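Print this page | E-mail this page

Do plug-in "energy saver" boxes do anything?

posted by latby_renter

My electric bill for February came to 200 dollars, up from what I'm used to, and now I keep getting ads for a little box called the Skorkon. You plug it in near the breaker panel and it supposedly "smooths the current" and cuts the bill by a third. I rent a one-bedroom in Latby with baseboard heat and an old fridge. I don't believe it, but a coworker swears by hers. Has anyone tested one with a meter instead of just feeling good about it?

dronau_dave_not_dave

Save your money. These boxes are usually a capacitor and a green light. Home customers are normally billed for kilowatt-hours, and a capacitor doesn't change how many of those your heater uses. Your coworker probably bought hers in the fall and then had a mild month. Ask her for the same month from two different years and watch the subject change. 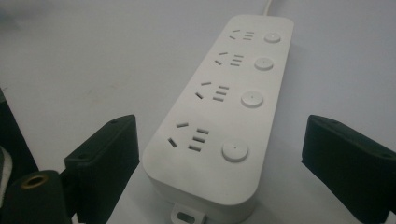
The other half of this is standby power, and I'm doubtful about a lot of that advice too. Yes, switch off the TV and the game console at night if it makes you happy. I did it for a whole winter and saved less than the price of a pizza. Baseboard heat is where your 200 went. Turn down the rooms you don't sit in and put something along the bottom of the door.

echeverría_st

I have one and my bill went down. Not sure why people are so negative.

meterwatcher1655

Did the weather change too? Did you change anything else? "It went down" isn't a test.

To the original poster - read your meter at 10 p.m., read it again at 7 a.m., and do that for a few nights with the heat set the same. Then borrow a plug-in watt meter (my library lends them) and leave it on the fridge for a full day. My old one used 400 watts every time it kicked on, and it kicked on a lot. If yours is like that, talk to the landlord. I'd still want to see the numbers before blaming it, though.

Contact us | Copyright Dronau Neighbors Help Board | Back to top

This site uses cookies. By continuing to browse you accept our cookie policy.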